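4.3 Simulated kitchen - rules for pick-and-place runs

Applies to all Vovance kitchen scenes, single arm. Read 4.1 first if you havent set up the log folder. Last changed 2025-12-10, questions to Sarita Rastogi.

Before the run

1. Load the scene from the shared folder. Not your local copy.
2. Check the random seed is written in the log. No seed, no run.
3. Set the gripper force limit from the sheet. Leave it alone after that, even if the object slips.
4. Start the recorder, then the arm. In that order.

Note - the recorder stops by itself at 1000 steps. Anything longer gets split, and the two halves need the same run name.

CAUTION: Do not run a new policy on the real Erkent arm until it has passed 3 clean runs in simulation. Clean means no contact with cabinets or appliances, no drops, no manual reset.

During the run

5. Hands off the keyboard. A nudge counts as a manual reset.
6. Lift before you travel. Object must clear the counter before any sideways move - dragging is a fail even if it ends up in the right spot.
7. Keep the path between object and target clear. If something is in the way, stop and reload, dont steer around it.
8. Containers held on their side: travel at the slow setting. Watch the end that sticks out past the fingers, thats the part that hits a cabinet wall first. Counter and open compartment should both be in view, as in this carry with the bottle or jar still low over the marble.
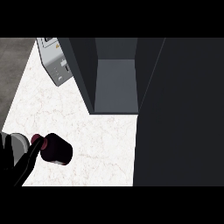
9. Release only when the object is fully inside the target area and has stopped moving. Then back the gripper out the way it came.

After the run

10. Stop the arm, then the recorder.
11. Mark pass or fail the same day. "Almost" is a fail.
12. Fails go to Flor Chávez with the seed and the run name. Do not delete them - we need teh bad ones too.

Error 44 on closing: log file still open somewhere. Close it and save again.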